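Okay, garage robot update, because a few of you asked and I have been hoarding this for weeks!

For anyone new: I'm building a two-armed packing cell at Praltcombe, the shared workshop where I rent a corner bench. Two arms bolted to one rail, a marble-look floor, three walls, and a very simple job. Candy goes into a gift bag. That's the whole dream.

Why candy? I tried blocks first and got bored in an afternoon. Blocks sit still and keep their shape. A candy bag slumps, slides, crinkles up, and has a different "top" every time you drop it. I learned more in one evening with candy than in a month of blocks.

View from down at the gripper, which is where I spend most of my life now:

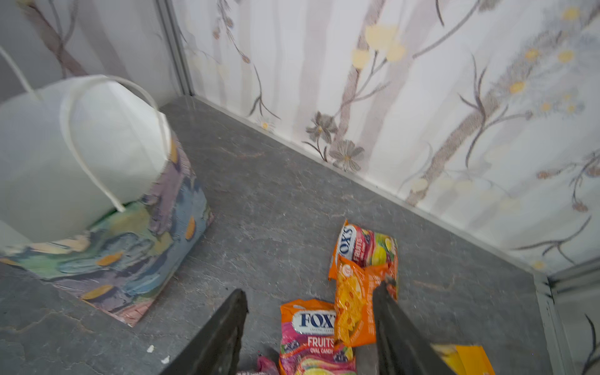 Fruits packets, two fingers and a gift bag. Yes, the wallpaper has flowers on it.

The fingers are the part I'm proudest of. My first pair were skinny little things and they poked the packets around like chopsticks. These are broad and flat, so there's a lot more finger touching a lot more bag. Huge difference!!

(They're also the third thing I printed in June that wasn't a failed calibration cube, so be nice.)

Wallpaper question, since it comes up every single time: plain white walls were giving me trouble. Everything washed out under the workshop lights. I had a leftover roll with birch trunks and yellow flowers on it, and I figured if the software can cope with that, it can cope with my kitchen. Abdelilah El Fassi from the next bench helped me hang it and we only got one bubble. It's in the back where I can't reach it. I think about it daily.

Software side is a little project I call Trarnanine. It's messy and I love it. I drive the arms by hand, record the runs, train on those, then let it have a go by itself. I'm at 50 recorded runs on this setup and I want a lot more before I trust it with the lights turned down.

Things I keep messing up when I drive:
- squeezing too early, so the packet squirts out sideways
- forgetting the bag handles exist until I snag one
- parking the idle arm right where the busy one wants to go

That last one got me twice last night. You'd think a person with two arms of their own would have this figured out. 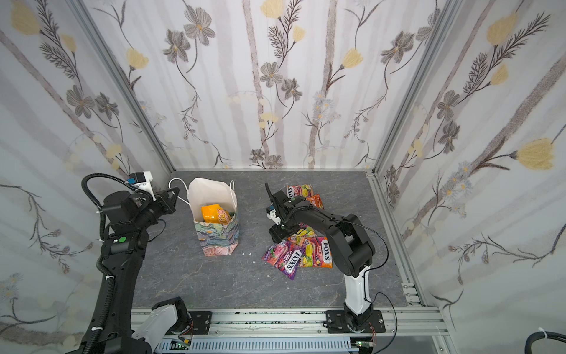
The bag is its own headache. It's paper, so it's light, and one good bump sends it skating. I tried putting a weight in the bottom, which worked great and felt like cheating, so I took it out again. My current plan is to get the first packet in gently and let the candy be the weight.

Cable notes for the builders: zip tie more than you think you need, then move every joint all the way through its range BEFORE you trim the tails. I trimmed first. I then bought more zip ties.

Somebody asked if both arms will work at the same time. That's what I want! Left one steadies the bag, right one loads. Right now I can do it by hand if I hold my breath. Getting a trained model to do it is the next big chunk of work, and I'm almost 3000 lines of log file into finding out why the left side lags behind.

Tonight's job is re-seating a connector and recording until I get hungry. Which, given what's on the table, won't take long. If you've built a bag loader of any kind please send me your finger designs, I will read every one of them!

More from this account
Printing gripper fingers: flat vs. curved
Moving my bench to Praltcombe
Andura controller board, first impressions
Why I gave up on blocks
Cable ties I have known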